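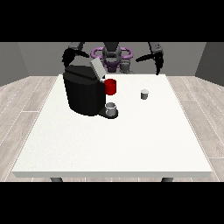 Figura 1. Cena simulada: robô de dois braços atrás de uma mesa branca, com uma máquina de café preta e três xícaras.

Setembro
Por Siqueira

3.2 Os autos da conjura de Dillumthorpe

O processo conserva-se em 272 fólios, dos quais 50 correspondem a depoimentos prestados antes da formalização da acusação. A numeração é posterior à encadernação e salta 11 fólios entre o segundo e o terceiro interrogatórios. Não foi possível determinar se a lacuna resulta de perda ou de erro do escrivão.

A denúncia não está assinada. A comparação da letra com a dos recibos da paróquia foi inconclusiva - o papel, contudo, tem a mesma marca-d'água. Os réus negaram a intenção de atentar contra a Coroa e admitiram apenas a posse de armas. A sentença retoma a fórmula usual da traição e fixa, além da pena capital, o confisco dos bens, avaliados em 400 libras.

A transcrição segue a grafia original, com as abreviaturas desenvolvidas entre colchetes. As variantes da cópia Lornico são registradas em nota somente quando alteram o sentido jurídico do trecho.

Itens relacionados
Confisco e herança nos processos por traição
A cópia Lornico: descrição codicológica
Skernisico: índice de depoimentos judiciais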